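Unit 4. Hold and Stiffness in Hair Fixative Sprays
Course handout, revised May 20, 2025

Reading: chapter 2 of the course text, through the section on valves.

4.1 Composition
A fixative spray has a film-forming polymer, a solvent, a plasticizer and, in aerosols, a propellant. Pump sprays leave out the propellant and produce larger droplets. The polymer does the holding. The solvent carries it to the hair and evaporates.

4.2 How the film holds
Droplets land on the fibers and collect where two fibers cross. As the solvent leaves, a small weld of polymer stays at the crossing. Hold depends on the number of welds and on how each one fails. A brittle weld snaps and shows up as white flakes. A soft weld bends, and the style drops over the day.

4.3 Neutralization
Many fixative polymers carry acid groups. Part of these are neutralized with a base before filling. A low degree gives a hard film that is difficult to wash out. A high degree gives easy removal – and poor resistance to damp air. State the degree in every report.

4.4 Curl retention
Wind a treated tress, dry it, hang it in the humidity chamber and read the length at set times.

Retention (%) = 100 × (L − Lt) / (L − L0)

L is the full stretched length, L0 the length at the start, Lt the length at time t. For a tress of L = 40 cm and L0 = 18 cm, the denominator is 22 cm. Record the chamber humidity with each reading.

4.5 Problem set
a) Derive Lt for 50 percent retention using the lengths in 4.4.
b) Explain why added plasticizer lowers flaking and also lowers retention in damp air.
c) Batch Jatitz 887 clogs its valve after storage. Suggest two causes and a test for each.

Solutions are due before the July session.

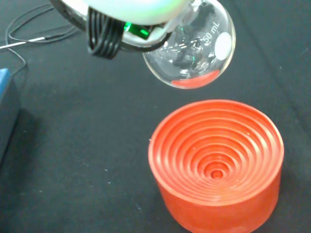 Abelardo Giraldo: In 4.4, does L have to be measured before the spray goes on? My treated tresses would not pull out to full length without breaking the welds, so I used the untreated value for all of them.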